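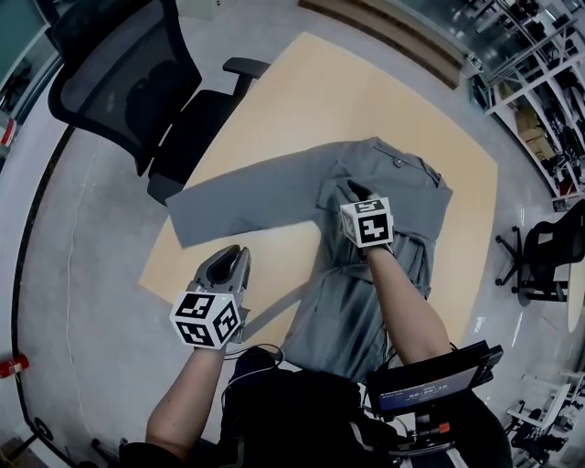
Orkum Wage Index finds the typical household slightly better off, on average, if it was already better off

ILTSTEAD, Feb 17, 2006 – The Orkum Institute, a small research group that studies paychecks and what becomes of them, today released its yearly Wage Index for the Iltstead region. Average pay rose faster than prices last year. The institute is pleased to report this and would now like to spend the rest of the release explaining why most people in Iltstead did not notice.

The average is the trouble. It adds up everybody's pay and divides by the number of people, and it does not care who got what. When the bonuses at Cornomex, the region's largest private employer, are left out of the sum, the gain in average pay shrinks to something that would not cover a parking ticket. When the median is used in place of the average, it disappears. The median worker, who stands exactly in the middle of the line with half the region earning more and half earning less, finished December able to buy the same groceries as the December before, and a little less heating oil.

The Orkum Institute has reported the average as its headline number in every earlier edition of the Index. It did so for the good reason that everyone else did. Starting with this edition the median goes first and the average goes on page 3, where readers who are fond of it can still pay it a visit.

Among the other findings:

Hourly workers put in more hours for their money. Weekly pay in stores, restaurants and warehouses went up, and so did the length of the week. Pay per hour was flat. Several earlier reports by other groups described this as a raise. Anyone who has worked a double shift may have another word for it.

Health premiums took the first bite. Many employers in the survey raised wages and the employee share of the health plan in the same month, sometimes in the same memo. For workers at the lower end of the scale, the second paragraph of the memo was usually larger than the first.

The top of the ladder did fine. Pay for senior managers grew at every large firm that answered the question. Two large firms did not answer the question, and the institute has drawn no conclusions from this, at least in writing.

Gaps between neighborhoods widened. The east side of Iltstead and the hill district share a bus line and very little else. The distance between their median household incomes is now the widest since the Index began, though the institute cautions that the Index is young and that almost anything it finds is a record of some kind.

The release also corrects an error in last year's edition. A chart of household savings was printed with its vertical axis starting well above zero, which gave a modest dip the look of a ski jump. A local radio station was kind enough to call it a collapse. Savings did fall, but gently. The new chart starts at zero and is very dull – the institute recommends it.

Readers will want to know how much weight these numbers can bear. The Index rests on payroll answers from 200 employers and on a mailed household survey. People with very high incomes rarely return the form, and people with very low incomes often move before it reaches them, so the true spread of incomes is probably wider than the one shown. The institute has tried weighting the answers to make up for this. The weights help, and they are explained in an appendix of 40 pages that has been proofread with great care for its expected readership.

The Index takes no position on tax rates, the minimum wage or the proposed convention center. It does note that all sides of last fall's budget debate quoted the previous edition, often the same table, to prove opposite things. A short guide to reading the tables has been added this year in the hope that the next argument will at least be held over the same column.

The full report is available at no charge from the institute's office and at the main desk of the Iltstead public library. Printed copies are limited to the first 100 requests, a figure that has never yet been tested. Employers who would like to take part in the next round may ask for a form by mail. The questions take less than an hour, and no firm is identified in the results unless it has already published its own figures, as Cornomex does in its annual report.

About the Orkum Institute

The Orkum Institute is an independent nonprofit that publishes research on wages, prices and household budgets in the Iltstead region. It is supported by the Triantafyllou Fund, which does not review findings before publication and has occasionally been surprised by them.

Press copies of the tables, including the dull one, can be requested from the Orkum Institute press desk, Iltstead.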